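## 4. Setting up the Lamisach tent trailer at your site

Read this section before you leave home. Reading it in the dark, with a flashlight in your teeth and the family watching, is the traditional method, and we have the support emails to show for it.

You will need the crank handle, four leveling pads, the chocks, and the stake bag. All of it travels in the front locker, under whatever you packed on top.

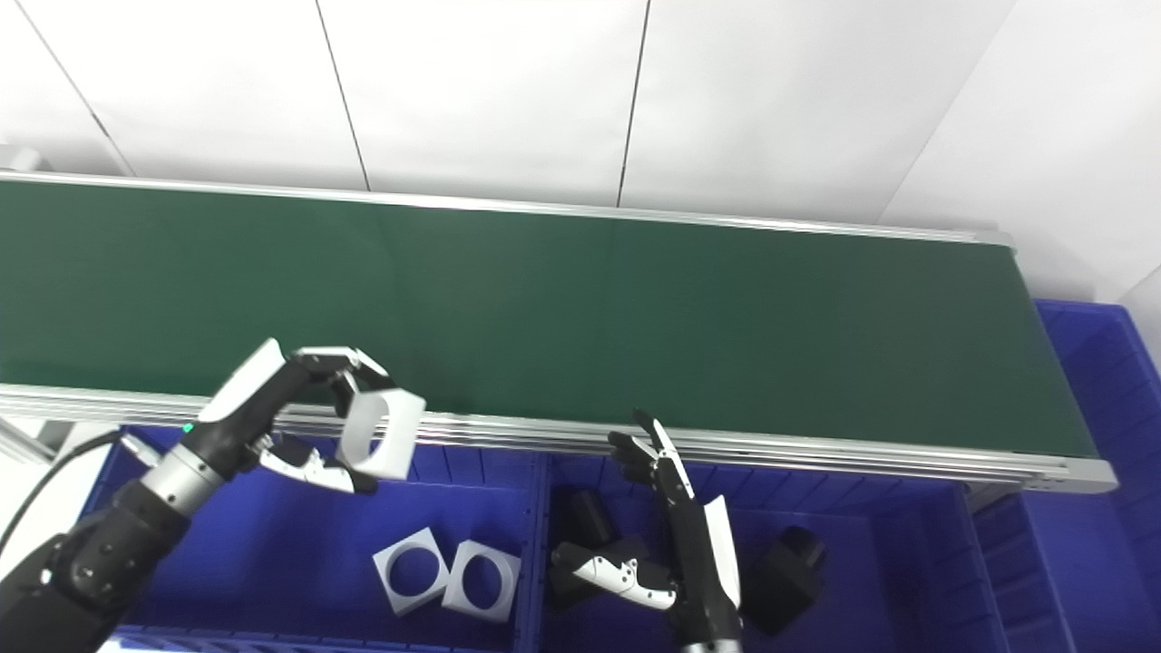
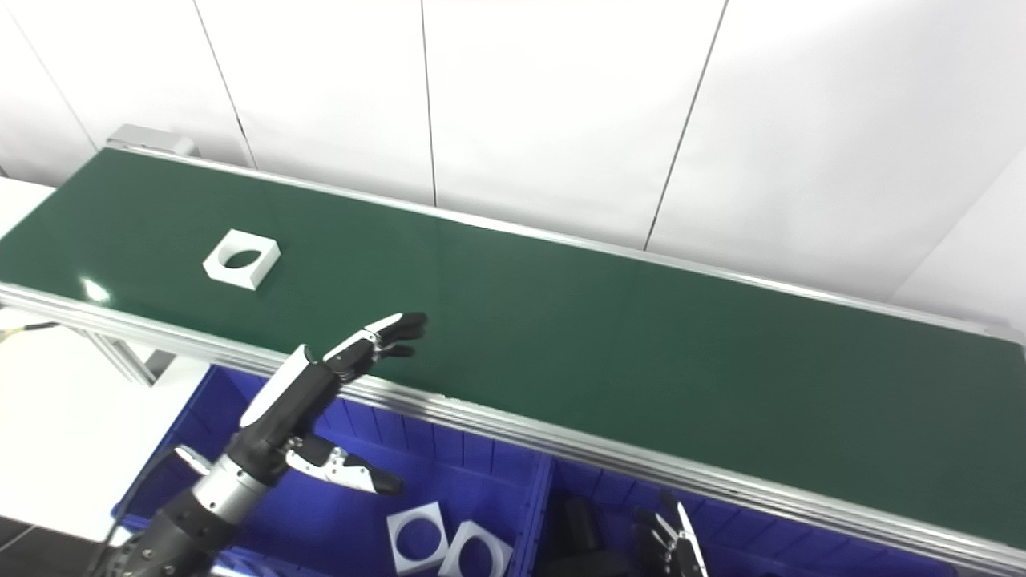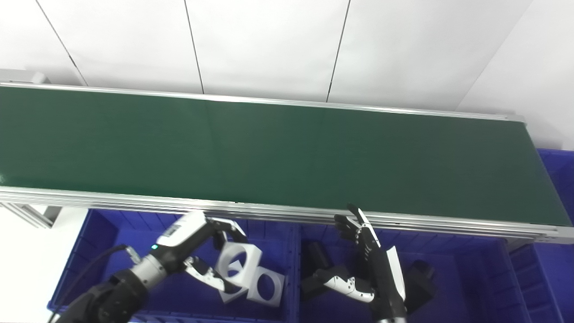
*Conveyor with green belt.*

### 4.1 Park and level

1. Pull onto the flattest part of the site. Every campground calls its sites level. Bring the pads.
2. Chock both wheels, front and back, while the trailer is still hitched.
3. Lower the tongue jack, unhitch, and move the vehicle forward at least one car length.
4. Set a pad under each corner jack and lower the jacks until they touch. Snug is enough.

> **Caution:** The corner jacks steady the trailer. They do not lift it. If a wheel leaves the ground, back off now, before the floor learns a new shape.

### 4.2 Raise the roof

1. Release all four roof latches. Count them. The fourth is behind the spare.
2. Fit the crank handle and turn clockwise. Expect 50 turns to full height on the Kalinano and a few more on the Benach, which has the taller roof and the same handle.
3. Stop when the red mark on the lift cable reaches the pulley.
4. Drop the safety bar into its bracket beside the door.

**Note:** If the crank goes stiff halfway up, you missed a latch. See step 1.

### 4.3 Slide out the bunks

1. Pull the rear bunk out first, using both hands on the center grip.
2. Hook the two support poles into the frame sockets before anyone climbs in. Children will already be climbing in.
3. Repeat for the front bunk.
4. Clip the canvas skirt along the bottom edge, working from the door around.

> **Warning:** Each bunk is rated for 300 pounds with both poles in place. With one pole it is rated for nothing. Dogs count toward the total.

### 4.4 Awning (Campbell kit, part 759)

Skip this part if you didn't buy the kit, or if it's windy.

1. Slide the awning bead into the roof track from the rear.
2. Extend the poles and set the feet wider than looks right.
3. Stake the guy lines at an angle away from the trailer.
4. Lower one corner a few inches so rain runs off. A flat awning collects a remarkable amount of water and releases it when you stand up with coffee.

Take the awning down overnight and whenever you leave the site. The warranty does not cover awnings found in other people's sites.

### 4.5 Before the first night

- Open the two roof vents a finger's width. Canvas sweats when people sleep under it.
- Never run a stove, grill, or fuel heater inside, with the door open or otherwise.
- New canvas may drip at the seams. Wet it down, let it dry completely, and repeat once before your first trip.

To pack up, follow Section 5. It is this section backward, with mud.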